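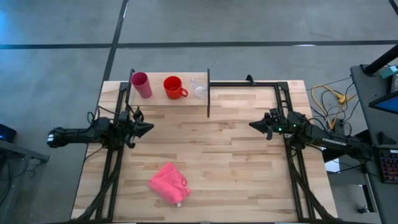

Rosa Becher, rote Tasse, Glas. Und vorne das Tuch.

So, kurzer Eintrag, muss gleich los, Zug geht um kurz nach fünf. Aber ich hab ja versprochen, dass ich was zum Thema Becherregal schreibe, und es liegt seit April als Entwurf rum.

Also. Küchenkram ausgedünnt. Komplett. Angefangen hat es mit dem Umzug nach Urnton, da hatten wir noch 38 Trinkgefäße. Achtunddreißig! Für zwei Leute! Tassen von Messen, Tassen von Tanten, Gläser, in denen mal Senf war. Ich hab sie beim Auspacken alle auf den Boden gestellt und bin dann zwei Tage drumrum gelaufen.

Vilmos (Szénási, für die Neuen hier, wir wohnen seit Ewigkeiten zusammen) wollte natürlich alles behalten. Vor allem die mit dem abgeschlagenen Henkel von Kerekes, der Bäckerei von früher, die es gar nicht mehr gibt. Die steht jetzt im Bad mit Zahnbürsten drin. Kompromiss.

Was bei mir bleiben durfte, Alltag: ein großer Becher aus Plastik für Wasser, eine Tasse für Kaffee, ein kurzes Glas für alles andere. Mehr nehm ich am Tag sowieso nicht in die Hand. Der Rest vom Geschirr steht im Schrank, für Besuch, Tür zu, fertig.

Warum Plastik, hat Rezaul gefragt. Weil mir zwei Wassergläser hintereinander in die Spüle gefallen sind und ich keine Lust mehr auf Scherben hatte. Rosa ist nicht meine Farbe, aber man findet den Becher sofort wieder, egal wo man ihn abgestellt hat. Bei der Tasse genauso. Knallrot, fast orange. Das Glas dagegen übersieht man dauernd, vor allem auf Holz, da guckt die Maserung einfach durch. Hab schon zweimal mit dem Ellbogen dran gestoßen.

Zum Holz, weil da die meisten Fragen kommen: hell, aus lauter langen Streifen, ein paar davon dunkler. Ich mag das sehr. Man sieht halt auch jeden Ring. Deswegen die Regel, dass die Gefäße hinten auf dem erhöhten Brett stehen und nicht vorne auf der Platte. Ist nur ein kleines Stück höher, macht aber viel aus, man kann vorne einmal durchwischen ohne alles wegzuräumen. Klingt banal, hat bei uns aber drei Jahre gedauert bis wir drauf gekommen sind.

Tücher. Mikrofaser, rosa, passt zum Becher, war keine Absicht. Die Packung aus dem Laden in der Bolura-Passage, da nehm ich immer die gleichen. Ich weiß, ordentliche Leute falten die auf Kante und hängen sie auf. Bei mir liegt das Tuch als Knäuel mitten auf dem Tisch. Meine Oma wäre entsetzt. Waschen bei 60 Grad, kein Weichspüler, sonst schmieren die nur noch. Und nicht zusammen mit Frottee, die sammeln jede Fussel ein.

Ablauf abends, falls es wen interessiert:
Becher, Tasse, Glas von Hand spülen. Umgedreht abtropfen.
Platte feucht wischen, immer längs zu den Streifen.
Gleich trocken hinterher.
Gefäße zurück aufs Brett, Öffnung nach oben, Reihenfolge egal. Vilmos sagt nicht egal. Bei ihm muss das Glas immer rechts.

Öl kommt zweimal im Jahr drauf, dünn, über Nacht einziehen lassen. Beim ersten Mal hab ich viel zu viel genommen und die Platte hat tagelang geklebt – da lieber gleich mit einem alten Lappen den Überschuss abnehmen. Und den Lappen danach draußen ausgebreitet trocknen lassen, nicht zusammengeknüllt in den Müll, Brandgefahr. Leinöl kann das wirklich.

Die aussortierten Sachen sind übrigens fast alle weg. Zwei Kisten zum Tauschregal in Kilgate, am nächsten Vormittag war schon nur noch die Hälfte da. Die Senfgläser hat Rezaul Kanagaratnam für seine Tomatensetzlinge mitgenommen, danke nochmal! Er will jetzt auch den Untersetzer-Stapel, aber den hab ich noch nicht gefunden. Irgendwo in einer Kiste, auf der „Diverses“ steht. Es gibt leider vier davon.

Nächstes Mal dann das Besteck. Oder die Gewürze, mal sehn, was schlimmer ist. Kommentare schalte ich heute Abend frei, wenn der Zug Netz hat.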